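Tolberg Community Repair Room, opening checks
Done by: Jeptoo Temba
Second pair of eyes: Wafula Okoth
May 2020

Ticks mean I looked at it myself and was happy. A dash means it needs doing. I've written far too much under some of these, but there was such a lot of good stuff to report!

## 1. Way in and way out

- [x] Front door opens fully and stays on its hook
- [x] Back door unlocked from the inside while anyone is in the building
- [x] Ramp clear, handrail firm
- [ ] – Light over the back step

**Comments:** The new door hook is a joy. It used to swing shut on people carrying vacuum cleaners, and now it simply doesn't. The back step light comes on but flickers, and on a dark afternoon in December that would be a real trip risk, so please let's sort it well before then. Wafula thinks it's the fitting and not the bulb.

## 2. Floor and benches

- [x] No leads across the walkway
- [x] Bench legs tight
- [x] Rubber mats flat, no curled corners
- [x] Stools: all feet have their rubber caps
- [ ] – Edge of the sewing bench

**Comments:** Whoever ran the leads up the wall and along the shelf, thank you, it has changed the whole room. You can walk from the kettle to the far window without looking down once. The sewing bench has a splinter on the left side, about where your sleeve would catch it. Sandpaper is in the blue drawer. Tape over it in the meantime, please.

## 3. Electrics

- [x] Trip switch tested with its button, went off cleanly, reset fine
- [x] Plugs and sockets: no scorch marks, no cracks
- [x] Extension blocks: none plugged into another
- [x] Test labels in date on the irons, the kettle and both glue guns
- [ ] – Label missing on the Nustach heat gun

**Comments:** Very pleased with this section. Last time we had two extension blocks chained together behind the cupboard and this time, nothing of the kind. The Nustach is lovely to use and I know people reach for it first, but it stays in the cupboard until it has been tested and labelled. I've put a note on it. The note is rather large.

## 4. Computers and small electricals

- [x] Mains lead out before any cover comes off
- [x] Wrist straps present, clips grip properly
- [x] Screws go in the lidded pots
- [x] Old batteries in the sand bucket box, lid on
- [ ] – Spare wrist strap

**Comments:** The wrist straps are good ones and they do get worn now, which makes me very happy. One more would be handy for when a visitor wants to have a go at their own machine. Inside a computer, please hold boards by their edges and mind your knuckles on the case, as some of the cheaper ones have metal edges like a bread knife.
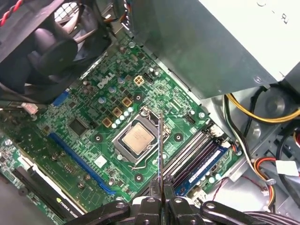

The other thing I'd love us to get right is power supplies. We don't open them, however tempting, and that goes for the keen ones too (you know who you are, and I'm one of you). They can hold a charge after the plug is out. A dead one gets marked with a cross in red pen and goes in the crate for Costigan to take away.

## 5. Fire

- [x] Extinguishers: 2, both on their brackets, pins in, needles in the green
- [x] Fire blanket by the kettle, tabs hanging down
- [x] Smoke alarm tested, very loud
- [x] Nothing stored within 300 mm of the heater
- [x] Exit sign readable from the back of the room

**Comments:** A full set of ticks! The tape line on the floor by the heater works brilliantly and everyone has kept their bags behind it. I tried the walk from the furthest bench to the front door and it took 20 seconds at an ordinary pace, with a toaster in my arms.

## 6. First aid and cleaning

- [x] First aid box stocked and sealed
- [x] Eyewash in date
- [x] Gloves in small and large
- [ ] – Plasters, blue ones, getting low
- [ ] – Solvent tin needs a proper label

**Comments:** The solvent came from Jindbridge in a plain tin and someone has written "cleaner" on it in pencil. Could be anything! Copy the name and the warnings from the delivery sheet, which is pinned inside the cupboard door.

## To do before we open

- Back step light: Wafula
- Sewing bench edge: Jeptoo
- Heat gun test and label: Wafula
- Spare wrist strap, blue plasters: Jeptoo, on the next order
- Solvent label: whoever reads this first

**Wafula's note:** Agree with all of it. I'd add that the window by the soldering bench sticks, and we want it open whenever the irons are on. Rubbing a candle along the runner should do it. I'll bring one.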